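Skesell Planner: Frequently Asked Questions

Last updated July 4, 2020

What does Skesell do?

Skesell is a motion planning and control package for single-arm manipulators. You give it a robot model, a scene and a goal pose for the tool, and it returns a timed joint trajectory. It can also run the trajectory for you, on a real controller or in the Birnska simulator.

Do I need Birnska to use it?

No. The planner is a separate library and builds without it. Most of our examples are written for Birnska, so you'll want it installed if you plan to follow the tutorials.

Which port does the planning server use?

3489 by default. Change it with the server_port setting in the main config file. If you run two servers on one machine, give each its own port and its own log folder, or the logs will overwrite each other.

How fast does the control loop run?

The joint controller sends commands at 50 Hz. Trajectories from the planner are resampled to match, so you can plan with coarser waypoints. If your hardware expects a faster stream, use the driver's own interpolation and leave ours off.

The planner says "start state in collision" but the arm isn't touching anything. Why?

The collision shapes are padded. Near a counter or the wall of an open box, the padded shapes can overlap while the real ones are still apart. Lower the padding for the link named in the error message. Also check that the object you want to grasp is on the allowed contact list before the final approach. Issue 447 in the tracker has a longer discussion and a patch for older releases.

Can I plan grasps on objects that are lying down?

Yes. Grasp poses are stored in the object's own frame, so they turn with the object. For a bottle on its side, the planner drops any pose that would put the fingers through the counter and ranks what remains by distance from the current wrist pose. The kitchen scene in the Birnska pack has a wine bottle on its side on a marble counter, near a black open-topped box. 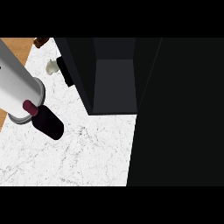

Can I save a plan and run it again later?

Use the export command, which writes the trajectory and the start state to one file. On replay, Skesell compares the current joint positions with the saved start state and stops if they differ by more than the tolerance you set. Objects in the scene are not checked again unless you add the recheck flag.

Does Skesell work with the Tammont perception module?

Yes, from build 2675 on. Tammont publishes object poses and Skesell reads them as scene updates. Updates that arrive during a motion are held until the arm stops.

Where do I report a bug?

Open an issue in the tracker and attach the scene file, the config file and the server log. Please include the build number.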